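3.2 Decorated plates and how they are put away

We had expected, when we began talking with people about their cupboards, that the plates they ate from every day would take up most of the conversation, and we were charmed to find how often it drifted toward the painted ones instead. Of the 2599 plate entries in the Ollow household survey, 362 were marked by their owners as decorated, and these drew by far the longest written comments (one ran to two full pages, on a single saucer!). People wrote warmly about rims, about glaze, and about which plate ought to sit on top of the stack where a visitor might see it.

Figure 4 gives a fair idea of the variety we mean. A dark rim is common to both of the plates seen close up, yet the decoration inside it could hardly be more different.
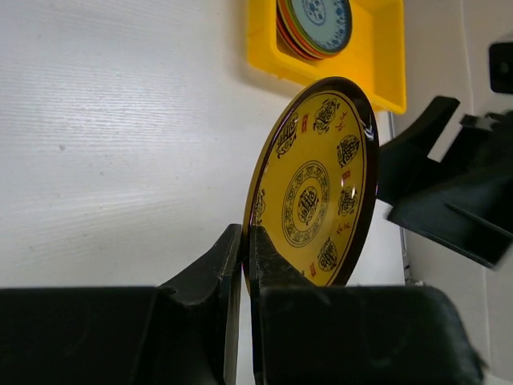
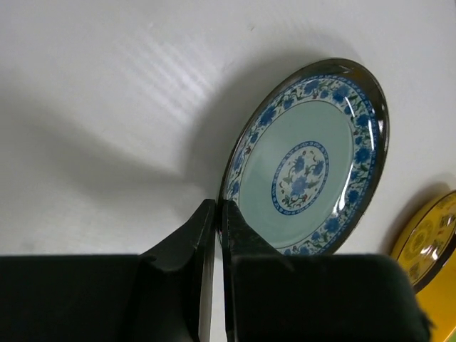
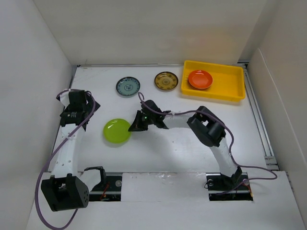 Figure 4. First, a yellow plate with black characters and small red seal marks. Second, a plate with a border of blue flowers and a pale blue-green well. Third, plates on a white tabletop, with an orange-red one resting in a yellow tray.

3.3 Mixed stacks

Very few of the households we heard from kept their patterned and plain plates entirely apart. Most let them mingle, and the comments suggest that this was a matter of habit and shelf space as much as taste. Several owners told us they put a cloth or a sheet of paper between pieces they were fond of, and we return to that small, affectionate practice in Section 4.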